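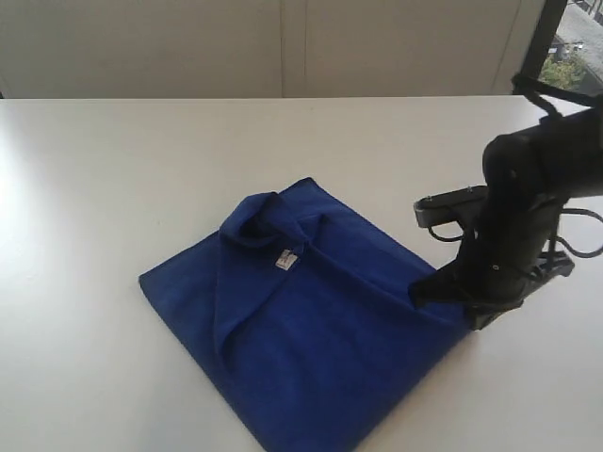
planilico_mom: I'm trying to settle on one way of folding our blue towels so the linen shelf stops sliding onto my feet every Thursday. My mother did a rough square, and I've always done the same, but the corners never come out even, and the little white label always lands right on top where everyone sees it. Does anyone fold so the tag hides?
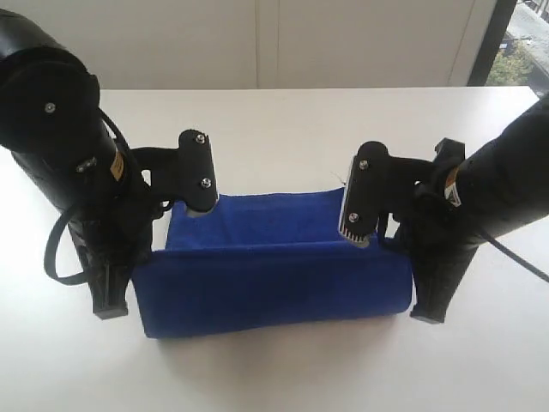

1 min read

Flerik: Oh, I'm firmly in the long bundle camp! Top layer back, a soft rounded front, and you can grab one without toppling the pile.
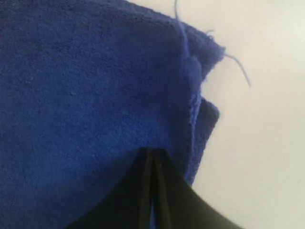
gurcombe_gal: Sorry Flerik, but bundles eat up shelf space – I tried it all September. And please snip loose threads, don't pull them. I pulled one once and lost half a hem.

Flerik: Fair on the threads. Not budging on the bundle! 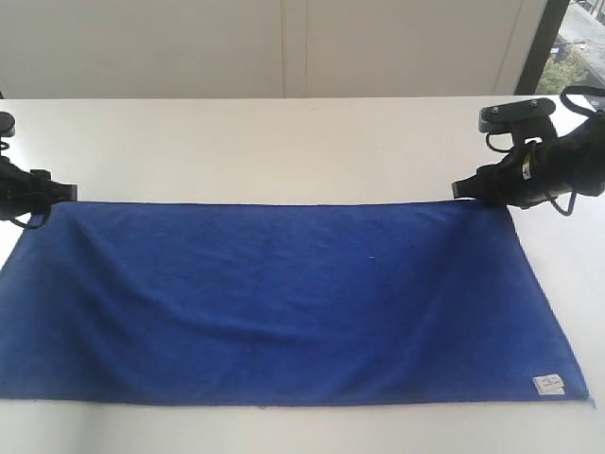
mughal_tiles: I'm with gurcombe_gal. Spread it flat first, smooth out the big creases, start with the tag at a bottom corner and fold that end in first.

planilico_mom: Trying that tonight, thank you all!

174 likes · 5 comments · Contact us · © Planilico Home Forum · Back to top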